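JUEGOS DE MESA | Noticias del club
Por Xiomara Nakamura – febrero
131 compartidos · 802 lecturas · 9 comentarios

¡Ya tenemos mesa de juegos de recorrido en el club Grandholm! La estrenamos este mes, a las seis de la tarde, y os cuento rápido cómo va la cosa porque me habéis preguntado mucho en la puerta.

El juego es de los de toda la vida: un dado, una ficha y un camino de casillas numeradas que va dando la vuelta.

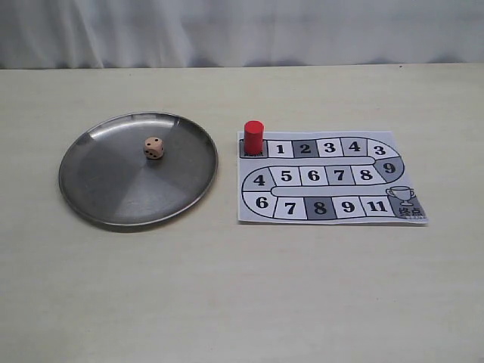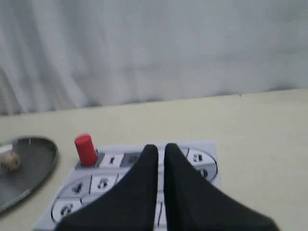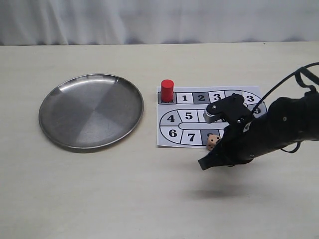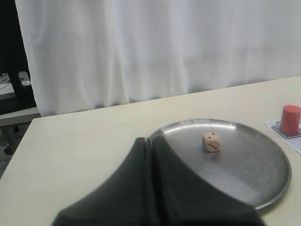
El tablero lo trajo Oratile Buthelezi, que tiene una carpeta entera de juegos impresos en papel y nos ha dejado hurgar en ella sin protestar (gracias, Oratile). Las reglas son facilísimas – tiras, avanzas lo que salga y, si te pasas de la meta, cuentas hacia atrás. Eso último lo discutimos un buen rato, porque Lev Vakulenko jugaba en casa de otra manera y defendía que al pasarte ganas igual. Perdió la votación. Sigue sin estar de acuerdo y me ha pedido que conste, así que consta.

Una cosa que me gusta mucho es tirar en bandeja. Yo venía de perseguir dados por debajo del sofá toda mi infancia y os juro que se juega de otra manera, con más calma y con un ruidito metálico que a mí me encanta. Eso sí, hemos acordado que el dado que cae fuera se repite. Sin excepciones, Lev.

Para quien no conozca el club, estamos encima de la librería Prosser, subiendo por la escalera del patio. La ludoteca ya va por los 1.118 títulos en el catálogo, casi todos bastante más complicados que este, y por eso mismo queríamos tener un rincón para sentarse cinco minutos sin leerse un manual. Khrystyna-Mariia Derkach se queda con los turnos de la tarde y Hryhorii Didenko abre por las mañanas, así que cualquiera de los dos os explica cómo va.

No hace falta apuntarse ni ser socio para probar. Si venís con peques, mejor antes de las siete, que luego empieza la partida larga de Sikik y aquello se llena. Y si tenéis en casa algún tablero impreso que os guste, ¡traedlo! Las copias las hacemos allí mismo, en la planta de abajo.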